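Home | Visit | Exhibits | Young Readers | Teachers | Contact

Print this page | E-mail this page

Young Readers: How a Comic Book Is Made

A comic book tells a story with words and drawings placed side by side. Most comic books are made by a team, and each member of the team has a separate job. This page explains those jobs in the order in which they are usually done. The comic used to explain them is Bomix, a series about a robot who delivers mail in the harbor town of Oten. It is published by Canpolat, and every issue has 20 pages of story.

The writer

The writer decides what will happen and puts it down in a script. A comic script looks a little like the script of a play. It lists each page and each panel (a panel is one drawing, usually with a border around it), and it gives the words the characters will say. A script for one issue of Bomix may call for five or six panels on a page. When something large or surprising happens, the writer may ask for a single panel that fills the whole page. This is called a splash page.

The penciler

The penciler reads the script and draws the story in pencil. Before starting on the final pages, the penciler makes very small, quick sketches called thumbnails. Thumbnails show where each panel will go and which way the characters will face. Readers of English look at a page from left to right and from top to bottom, so the drawings must lead the eye the same way.

The inker

The inker goes over the pencil lines in black ink. Thick lines can make an object look heavy or close. Thin lines can make it look light or far away. The inker also fills in shadows. Some artists do both the penciling and the inking.

The colorist

The colorist adds color, nearly always on a computer. Color can tell the reader what time of day it is or how a character feels. In Bomix, night scenes are blue and green, and the post office is always yellow.

The letterer

The letterer adds the words. Speech goes in a balloon with a tail that points to the speaker. Thoughts may go in a balloon shaped like a cloud. A caption is a box that holds the words of a narrator. Sounds such as CLANG and WHOOSH are drawn as large letters and are called sound effects. Robot characters are often given square balloons, so that readers can tell their voices from human ones.

The editor

The editor checks the work at every step. If Bomix loses his mailbag on page 3, the editor makes sure that he is not carrying it on page 4. The editor also sees that the team finishes in time for the printer.

Words to know

Gutter: the empty space between two panels.
Issue: one comic book in a series.
Cover: the outside of the book, often drawn by a different artist.

Try it yourself

Fold a sheet of paper in half to make a booklet of four pages. Write a short script first. Draw thumbnails on scrap paper, then draw your pages in pencil. Leave room for the balloons before you ink. 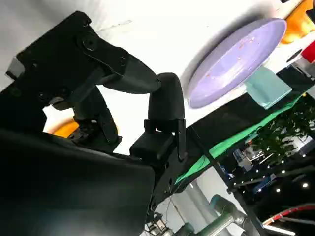

Black robot parts, with screws and a bracket.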